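Clearing the white table

We have a white table that was bought for eating at and has mostly been used for other things. It stands against the wall, near enough to the door that whatever comes in from outside gets put down on it, and close enough to the kitchen that whatever leaves the kitchen gets put down on it too. I have been meaning to sort it out since we moved in. In March I finally gave it an evening.

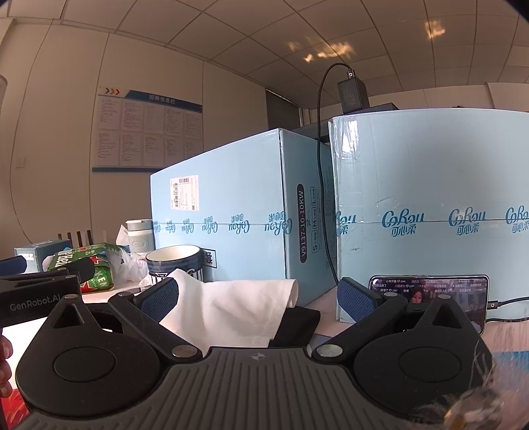 I started with the big boxes. They are light blue cardboard, CoRou brand, and they take up the middle of the table because there is no cupboard in this flat deep enough for them. Saranya Shenoy, who had the flat before us, kept her boxes under the bed, but our bed is lower than hers was. So they have sat there, one with its shipping label still on, and become a sort of shelf. Things go on top of them. The power adapter had been living up there, with its cable trailing down between the boxes, and I had stopped noticing it.

My rule for the evening was that anything with a proper place went back to it before I was allowed to wipe or throw away anything. I have tried it the other way round and I end up with a clean patch of table and a heap on the chair.

The adapter was easy. It went in the drawer with the other chargers, with the cable wound up and a bit of paper tape round it. I write on the tape what the adapter is for. I began doing that after I spent most of a Cela video call looking for the right lead while the laptop died, and it has saved me a lot of trouble. I use cheap masking tape and an ordinary biro. The writing fades after a year or so and I go over it.

Next was the small stuff on the left. The blue and white bowl belongs in the kitchen. It came from King-fai Hsueh, who was giving away half his crockery before he moved abroad, and it is the right size for noodles for one person or fruit for two. It ends up on the table because I eat standing up when I'm busy and put it down wherever I happen to be. I don't have a cure for that. I took it back.

The mint-green thermos cup I did leave out, as I use it every day, but I moved it to the windowsill end where it can't be knocked into. The lid is white and shows every mark. I clean it with bicarbonate of soda on an old toothbrush, leave it for 20 minutes and rinse it, and that shifts tea better than anything I have bought for the purpose.

Then there was the Heineken carton. I keep cartons. Beer cartons are strong for their size, and a small one will hold all the odds and ends you can't decide about, which makes it useful during a tidy and a nuisance after it. This time I used it for sorting and told myself it had to be flattened and in the recycling by bedtime. It was, though only just. The contents that were left at the end came to a few pens, two keys I couldn't identify and the instructions for a lamp. I kept the keys.

White plastic bags are the other thing I can't throw away. There is nearly always one bunched up on that table. I used to fold them into little triangles, which looks lovely and takes far too long. Now I push them into a larger bag on a hook behind the kitchen door, and when that one is full I stop keeping them until it goes down again. Trudy Hoani downstairs takes a handful now and then for her bins.

Cloths need a place of their own as well. A crumpled white cloth left on a table looks like rubbish and gets treated like it, and I have lost at least one good one that way. I now keep one for the table and one for the kitchen. The table one gets folded in four and hung over the rail by the sink. When it is past it, it goes to doing the bathroom floor, and after that it goes out.

For the wiping itself I use warm water with a very small squirt of washing-up liquid, then a second go with plain water. White tops show smears if you skip the second go. I had a spray from Brolanow that promised to do it in one, 300 ml of it, and it left a film that took me a week to get off. Coffee rings come up with the same bicarb paste as the thermos lid.

That left the two blue boxes. I measured the bottom of the wardrobe and they would fit if the shoes came out, so the shoes came out, and are at present in the hallway in a row. Eliseo Manríquez has offered me a shoe rack he no longer needs, 675 mm wide, and the gap by the front door is a bit more than that. I'm going round to collect it when he is back from his sister's.

The whole job took longer than I expected, most of the evening with a break to eat, and we ate at the table. It has stayed fairly clear. There was a parcel on it this morning and a pair of gloves, but I have moved the gloves.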